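Solstead and Sumampouw open collection programme for two-handed kitchen handling

Hirstead, 9 December 2020

Solstead, the applied robotics laboratory based in Hirstead, and the kitchen equipment maker Sumampouw have today announced a joint programme to gather examples of everyday handling tasks for a learning system. The programme, named Orkham, will record people carrying out short tasks with hand-held grippers. The recordings will be used to train robot arms fitted with fingers of the same shape.

The first stage of Orkham deals with food storage containers. The programme has set a target of 2,000 accepted recordings for this stage, to be completed by the end of January.

A shared task at an ordinary table

Food containers are found in almost every kitchen and are awkward for machines to handle. Their walls are see-through, they reflect overhead light, and the latches stand out from the sides. A robot that relies on its cameras may judge the edge of such a box wrongly and close its fingers in the wrong place.

Orkham approaches the difficulty through demonstration. Two grippers are brought to the container from opposite ends, and the yellow fingertip pads are set against its corners. Each gripper carries its own camera, so that the learning system is given the view it will later have when working on a robot arm.
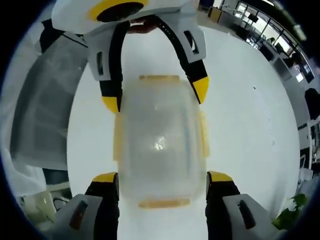 How the examples are gathered

Each recording covers one attempt at one task, from the first movement of the grippers to their return. The people holding the grippers are given the aim of the task and a starting position for the container, and are otherwise free to work as they see fit. Solstead considers this freedom important. Two people will rarely take hold of a box in quite the same way, and the system should learn from both.

Recording takes place in a working office, with desks, windows and daylight in view of the cameras. Surroundings of this kind have been kept on purpose. Homes and workplaces are seldom tidy or evenly lit, and a system trained only against a plain backdrop may fail when it is moved elsewhere.

"We want the examples to show how people handle a box at an ordinary table," said Fitriani Pillai, programme lead for Orkham at Solstead. "If an attempt goes badly, we keep the recording and mark it as such. The slow and clumsy attempts have their uses – they tell us where the task is hard."
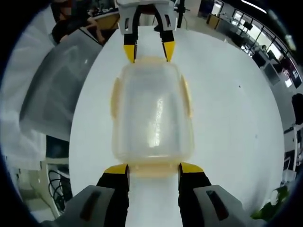

Reading time: 3 minutes

Every recording is reviewed before it is accepted. Reviewers check that the container stays in view during the main part of the task, that the finger positions have been stored correctly, and that the views from the grippers match in time. Recordings that do not meet these conditions are set aside and do not count towards the target.

The first stage includes 26 set tasks. They range from turning a closed container on the table to holding it steady while a latch is opened. Sumampouw has supplied the containers and has advised on the tasks that its own customers find most difficult, in particular those with weak grip or limited use of one hand.

A container may be held flat or raised on its end, and the position of the fingers changes with the task. For this reason the programme will record each task from several starting positions. 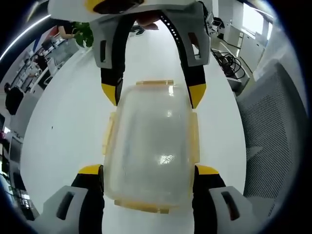
Next steps

Training on the accepted recordings will begin once the first stage has closed. Solstead will then test the system on robot arms at its Hirstead site, using containers that did not appear in the recordings. The results will be published by the two partners, together with a written account of the collection method.

A second stage, covering jars, trays and lidded pans, is under discussion.

About the partners

Solstead carries out applied research into robot handling for homes and small workplaces. Sumampouw designs and makes storage and preparation equipment for domestic kitchens.

Enquiries about Orkham should be addressed to the press office at Solstead, Hirstead.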